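Toltero Ceremony Guide
Section 4: Setting up the reading desk and running the name list

This section covers the reading desk, the card scanner and the name list for a graduation or awards ceremony. It assumes the server is already running (Section 2) and that the list of award holders has been imported from student records (Section 3). If you are only using Toltero for seating plans, skip to Section 6.

The examples use the afternoon ceremony at Drokunstead College, which had 224 names on the list, two readers and one honorary award. Your own screens will show your own ceremony title in the top bar.

Before you start

You will need:

The desk laptop, with its power supply
The Skadex card scanner and its USB lead
The reader's screen, with stand
The printed name list, in reading order
The printed name cards, boxed by faculty
A spare pen and a pad of blank cards

The reader's screen must be set to the same resolution as the desk laptop. Long names are wrapped on to a second line at lower settings, and readers tend to pause at the end of the first.

Caution: do not connect the scanner until the desk laptop has finished starting up. If it is connected too early the laptop may treat it as a keyboard, and each scan will type a string of digits into whichever window is open.
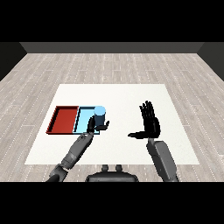

4.1 Setting up the reading desk

1. Place the desk laptop on the lower shelf of the lectern or on a side table. The operator must be able to see the reader.

2. Fix the reader's screen to its stand and tilt it until it can be read standing up. Check this with the shortest reader and the tallest.

3. Run the screen lead from the laptop to the reader's screen and tape it down along its full length. Do not run it across the route to the stage steps.

4. Start the laptop and log in with the ceremony account. Personal accounts will work but will lock after a few minutes without use.

5. Open Toltero and choose Desk from the start page.

6. Choose the ceremony from the list. Past ceremonies are shown in grey and cannot be opened from here.

7. Connect the scanner. A green bar appears at the bottom of the window when it has been recognised.

8. Press Test Card and scan any card from the box. The name should appear on both screens. Press Clear Test when you have finished.

Note: a card scanned in test mode is not marked as presented. A card scanned outside test mode is. If you are not sure which mode you were in, look the person up under Find and check the Status column.

If the green bar does not appear, unplug the scanner, wait for the light on the handle to go out and plug it in again. Try a different port before trying a different lead. We have had far more bad ports than bad leads.

4.2 Checking the name list

Names come across from student records exactly as they are held there. This means capital letters in odd places, missing accents, middle names that the person never uses, and now and then a surname in the first name column. All of this can be corrected in Toltero without changing the student record.

1. Choose Names, then Review.

2. Sort by Flag. Names that Toltero thinks need a look are listed first.

3. Open each flagged name and compare Display Name with the name given on the booking form. Where the two differ, use the booking form.

4. Correct Display Name if needed and press Save.

5. Fill in the Say As box for any name the reader has asked about. Leave it empty for the rest.

6. When the flagged names are finished, sort by Order and read down the whole list once, at normal speed.

The Say As box takes plain letters only. Write the sound in ordinary syllables and put the stressed one in capitals. Do not use phonetic symbols unless you know that both readers can follow them. Vaida Koppel, who read for the morning ceremonies in January, asked for a small change which we now recommend to everyone: put the first name and the surname on separate lines in the Say As box, even where only one of them is difficult.

If the award holder has left a voice recording, a small speaker appears next to the name. Recordings can be played from Review but not from Desk, so the readers must hear them beforehand. Allow a good hour for this with a list of over 100 names. Sachiko Oshima at the registry keeps a sheet of names that have been checked by telephone, and copies of the blank sheet are in the back of this guide.

Note: changes made in Review reach the desk laptop within a minute or so. Changes made after Lock List has been pressed do not reach it at all. See 4.5.

4.3 Honorary awards and guest speakers

An honorary award is not part of the name list. It has its own entry, called an Insert, which stops the list at a chosen point and starts it again afterwards. Guest speakers, musical items and prize announcements are handled in the same way.

1. Choose Running Order, then Add Insert.

2. Pick the type. For an honorary degree or fellowship, use Honorary.

3. Enter the name of the person receiving the award as it is to be read aloud, with any title.

4. Enter the full wording of the award in the Award box. Copy it from the letter sent by the vice-chancellor's office and not from the printed programme.

5. Enter the name of the person giving the citation.

6. Set the position. Most ceremonies place the Insert before the first name or after the last name of a faculty. It can go in the middle of a faculty, but the scanner will have to be paused by hand.

7. Paste the citation into the Text box if it is to be shown on the reader's screen. Leave the box empty if the speaker is bringing a paper copy.

8. Press Save, then Preview, and scroll through the text at reading speed.

Caution: the Text box has a limit of 12 pages at the standard letter size. Anything past that is cut off without a warning on the screen. This is a known fault. Preview to the end every time, and again if anyone sends a new version of the citation.

Where the guest is well known, the press office may ask for the Insert to be hidden from the printed list until the day. Tick Hold Name. The entry is then shown as "Honorary award" everywhere except on the desk laptop. Untick it before printing the final programme, and check the proof, since Hold Name also removes the guest from the index at the back.

The person receiving the award will usually reply with a short speech. Add this as a second Insert, of the type Speech, directly after the first. Do not try to fit both into one entry. The timer starts again with each Insert, and the stage manager works from the timer. 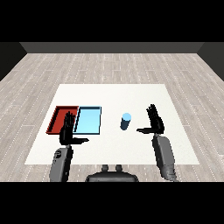
The timer can be shown to the speaker or kept to the desk. Ask which they would prefer. Some guests who are used to the stage like to see it, and others find it off-putting. To show it, tick Timer On Reader's Screen in the Speech entry. It counts up from zero and changes colour at the time you have set. It does not flash or make a sound.

4.4 Running the list

Two people are needed at the desk: one reader and one operator. A marshal at the foot of the steps collects the cards and passes them up.

1. Ten minutes before the start, choose Desk and press Ready. The ceremony title is shown on the reader's screen.

2. When the chair has finished the welcome, press Start. The first Insert or the first faculty heading appears.

3. The marshal passes the first card to the operator.

4. Scan the card. The name appears on the reader's screen in large letters, with the Say As line below it where there is one.

5. The reader reads the name. The operator places the card face down and takes the next.

6. Do not scan the next card until the reader has started to speak.

7. At the end of a faculty, press Next Heading. Any Insert set for that point will open by itself.

8. After the last name, press Finish. Do not close the laptop.

If a card is missing, type the first few letters of the surname and press Enter twice. The name is shown as if it had been scanned. If the person is not on the list at all, write the name on a blank card and hand it to the reader. Sort out the record afterwards with the registry.

If two people have changed places in the queue, carry on in the order in which the cards arrive. Toltero does not mind what order names are scanned in within a faculty. It will ask for confirmation if a card belongs to a different faculty — press Yes and carry on.

If the reader's screen goes blank, the reader should take each name straight from the card. The operator keeps scanning so that the record stays complete. Check the lead during the next Insert and leave it alone until then.

Changing readers: press Swap Reader at a faculty heading. The letter size and background go to the second reader's saved settings. Kimie Mizuno and Traian Radu share a desk with very different settings and have had no trouble with this, as long as Swap Reader is pressed while the heading is showing.

4.5 Locking and unlocking the list

Lock List fixes the names and the running order so that the desk laptop can work without a network. It should be pressed once the last bookings are in and the readers have been through the names.

1. Choose Ceremony, then Lock List.

2. Enter your initials.

3. Wait for the padlock to appear beside the ceremony title on the desk laptop.

4. Print the name list again and destroy the earlier copies.

To unlock, choose Ceremony, then Unlock, and enter the initials of the person who locked it. Every Insert goes back to draft and must be opened and saved again before the next lock. For a single late change, it is quicker to leave the list locked and use a blank card.

4.6 After the ceremony

1. Choose Reports, then Not Presented. Compare the list with any cards left in the boxes.

2. Mark each person on it as Absent or Presented Without Card.

3. Send the report to the registry using the Send button. The webcast team at Nomura takes its captions from the same report, so send it before packing up.

4. Press Close Ceremony, unplug the scanner and shut down the laptop.

Keep the cards for 4 weeks. Questions about names in the webcast captions should go to Mio Sakamoto in the ceremonies office, with the ceremony title and the name as it ought to be spelt.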